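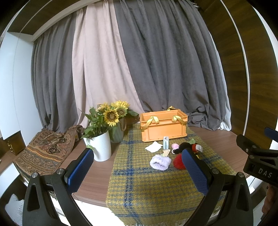
Table 20 – orange crate, small items, houndstooth runner.

Table Sorting, Set 4: The Sideboard Crate

The Meltesa pages record how mixed household items are grouped and put away on ordinary furniture. Each set covers one table and one container. Set 4 uses a brown wooden table with a drawer, dressed as it would be in daily use. The runner and both vases stay in place for the whole set, so the working area is the strip of runner in front of the crate.

Notes by item follow. The set is indexed under 677.

Crate
Orange plastic, placed on the runner near the center back. The handles are yellow satin ribbon, two of them looped over the front rim. Ribbon handles fold down flat, which suits a crate that will go on a shelf with little clearance.

Runner
Woven, mustard yellow and gray houndstooth with blue plaid lines, fringed at the end. A strong pattern makes small pale items harder to pick out. Plain runners are used in Sets 1 and 2 for comparison.

Soft items
A pale lavender fluffy headband, a pink hair tie or scrunchie, a black plush toy and a red fluffy pom-pom. These are treated as one group. They compress, so they go in last and fill whatever space the rigid items leave. The small green object on the plush toy is listed with the toy and has no line of its own in the index.

Box and paper
One small box, white and blue, standing upright. The crumpled cream-colored paper lies next to it. Under the Herenent scheme paper is sorted separately – crumpled or flat – and is never used as padding.

Napkin
White cloth, folded, at the left of the group. Cloth stays folded and goes against the crate wall. Fold size is not recorded.

Vases
Two, both ribbed. The white ceramic one holds green leafy stems. The gray-green one holds sunflowers. Vases are classed as fixed items and are not sorted. Reaching over them is avoided; items on the far side are moved around the front of the table.

Bag
Paisley fabric in brown, tan and black, draped at the far left above a drawer front with a brass handle. Bags are also fixed items in this set. The dark brown leather item behind the flowers has the same status.

Sorting order
1. Box
2. Paper, to its own pile
3. Napkin
4. Plush toy
5. Headband, hair tie, pom-pom

Layout limits
The Drestidier layout sheet allows a strip 40 cm deep in front of the container and 40 cm to either side of its center line. Anything outside those limits counts as table dressing. On narrow tables the side limit is the table edge.

Related pages
Set 3: Hall Shelf and Basket
Set 5: Kitchen Counter, Fontes layout
Index of containers
Index of textiles

Set 4 page revised in May. Item names follow the Meltesa word list, with color given first where two items share a name.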